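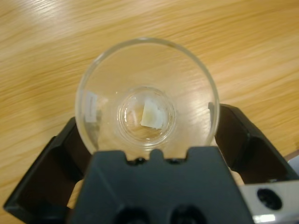
6.2 Glassware and the claim of a "ready" cup

Most of the literature on shared coffee points treats a cup as either in use or ready for use. The Daltent guidelines go further and assume that any glass standing on the service surface can be filled without being looked at. We doubt this. A clear glass seems to invite the assumption, as the wood grain of a table shows straight through it and the eye passes over whatever else is there. Seen from directly above, the glass has a small, pale, irregular piece of something on its base, much like a scrap of paper or thin tissue, and a narrow white label on the left side with no text that can be read. Neither would stop a hurried person from filling it. Under the Daltent scheme the glass would be scored as ready, and the scheme has no field in which a coder could say otherwise.

The same problem affects the larger figures. The Clidesier survey, carried out in November, lists 325 glasses as ready, but its method section says only that they were "present and upright." A glass can be both and still need rinsing. We asked two coders to repeat the exercise at our Jelmont site using a rule that required them to look down into each glass. They disagreed with each other often enough that we do not report a corrected rate, and we would be wary of anyone who did on the strength of so small a trial.

6.3 The tray as a boundary

A second claim is that a tray keeps a coffee point in order by marking where things belong. The evidence offered is thin. Marchetti's layout manual recommends a tray in a strong color against a pale or natural surface, on the grounds that contrast will be noticed and obeyed. Contrast is easy enough to get. 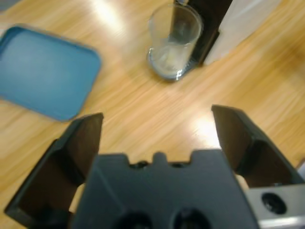
Figure 6. Blue tray against the light wooden tabletop, Jelmont site.

What the manual does not show is that people who notice a tray will put things on it. It reports the views of those who chose the layout and takes them as a measure of what later users did. We found no record of a layout being tried first without a tray and then with one, so any benefit could just as well come from the clearing up that goes with installing something new. 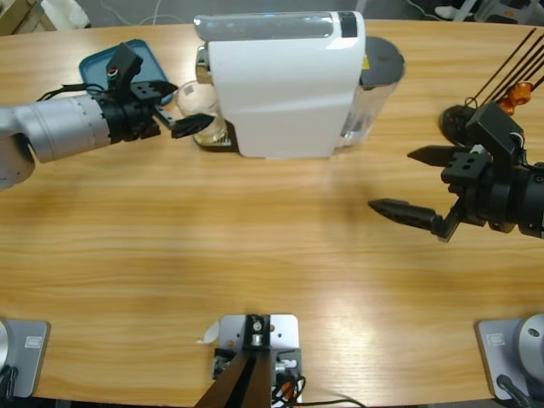

Layout studies also tend to speak of the coffee point as a single spot, when it is at least two places with different pulls. One is the tray. The other is the machine, and in our view its pull is the stronger. At Jelmont the clear glass stands on the small dark base under the front of the white capsule machine, while the tray lies off toward the far left corner of the table. A coder working from the Marchetti categories would mark the glass as out of place, though it is exactly where coffee would reach it. The water reservoir, with its round lid, is attached to the right side of the machine and falls outside the categories altogether. Anyone who needs to refill it will want some clear table on that side, and the manual's drawings leave none. We have therefore dropped the "in place" score from the analysis in the next section and kept only the positions themselves, measured from the front of the machine.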